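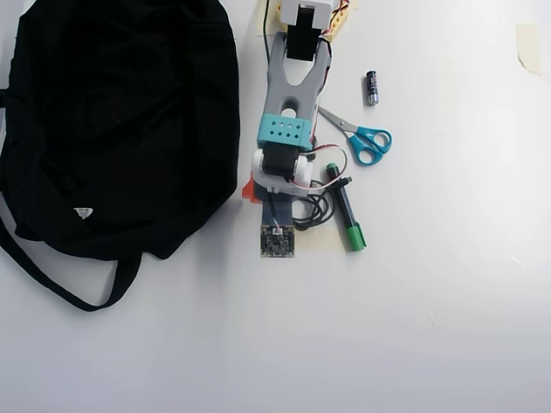

Mochila negra sobre la mesa blanca.

Incidencia 3038: tarro de miel de brezo Trurklow cristalizado y con espuma

Hola, soy Arwel Hopkin otra vez, el del pedido 3175 (el de los 6 tarros). Abro esto porque tres de ellos han llegado raros y no sé si comérmelos o devolverlos. La miel está dura como una piedra por abajo y arriba tiene una capa blanquecina, con burbujitas. Los otros tres están perfectos, ¡buenísimos, por cierto! En agosto os compré la de romero Camum y no me pasó nada parecido, así que algo ha cambiado, digo yo.

Lo que he probado hasta ahora:

1. Baño maría, sin pasar de 40 grados, con la tapa floja. Uno de los tarros se ablandó bastante, pero a los pocos días volvió a cuajar (y mira que lo guardé en la despensa, lejos de la ventana).

2. Quitar la capa de arriba con una cuchara limpia. Sabe a miel normal, un poco más suave, y no huele a fermentado ni a vinagre. 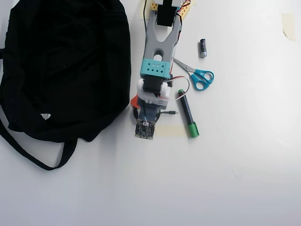
3. Comparar los lotes. Los tres raros llevan la etiqueta de Ondrejka y los buenos la de Saltulus, aunque en la web salen como el mismo producto.

Actualización, 2026-02-14: me contestan de atención al cliente que Ondrejka envasa la miel sin filtrar, y que la espuma es aire que sube al llenar el tarro. Me quedo más tranquilo, pero sigo queriendo cambiar al menos uno, que era para regalo y queda feo.

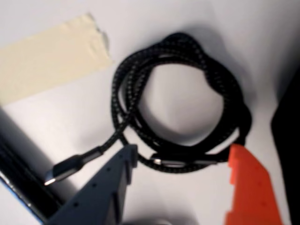 ¿Puedo guardar la miel en la nevera para que no cristalice más?

Mejor en un armario seco y bien cerrada, porque el frío de la nevera acelera la cristalización.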